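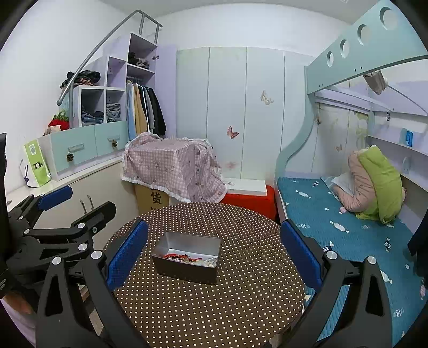
The jewellery tin on its spotty tablecloth, with the blue finger pads open on either side.

Trinkets in a Tin: a small gallery from the Zurnthorpe home sessions
Posted October 18, 2019

Welcome, and thank you for dropping by! We have been going into lived-in rooms with our hand-held grippers, gathering examples so that our learning system, Boutros, can pick up the knack of handling small, fiddly belongings. A person works the fingers, the camera on the tool takes in the view, and each attempt goes into the pile for Boutros to learn from. We are hoping for about 100 attempts with the jewellery tin (red strings and little white beads are a lovely sort of muddle to practise on), and we are rather fond of it already.

Pieces on the cloth
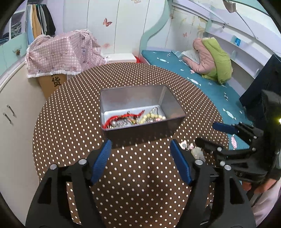 Notes for those following along
Tangles are hard going for a learner, as one bead so often brings its neighbours with it, so we keep the clumsy attempts as well as the graceful ones. Our friends at Nisness are sorting the September recordings now, bless them, and we shall put up another gallery when the next room is done.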